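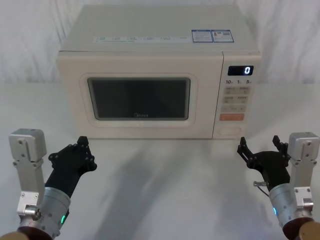

Budgeting for two arms and a microwave: what am I forgetting?

Asked in August in Equipment & Purchasing

I have 3000 left for the rest of a two-arm kitchen bench. The arms and grippers are paid for, which is why I have 3000 left. The microwave is a Midea with one digit on the display and more buttons than I have plans for. Clultent quoted me 621 for spare fingers. Is that normal, or did they see me coming?

Answer 1 (19 votes)

They saw you coming, but buy them anyway. Fingers break, and they break the week before you have to show somebody. I'd also price a second microwave, same model. Ours from Ludanura was discontinued, and the replacement had the door release somewhere else, so there went a month.

Check your reach with the door open before you bolt anything down. A door that swings left eats a lot of the left arm's space.

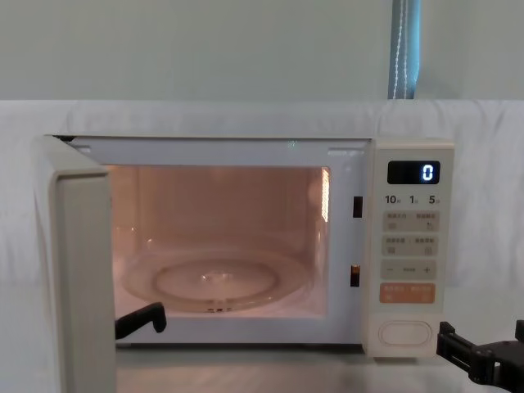

Door open, gripper at the front lip.

Answer 2 (4 votes)

Flurnudlow spares are cheaper. Shipping took 44 days. You decide.

Also get a power strip with a switch you can reach without leaning past the arms.

Answer 3 (0 votes)

why not just use your hand

Comment from asker: My hand wasn't in the grant. Went with the Clultent fingers and a second Midea. Still waiting on Ugwu for the cable quote.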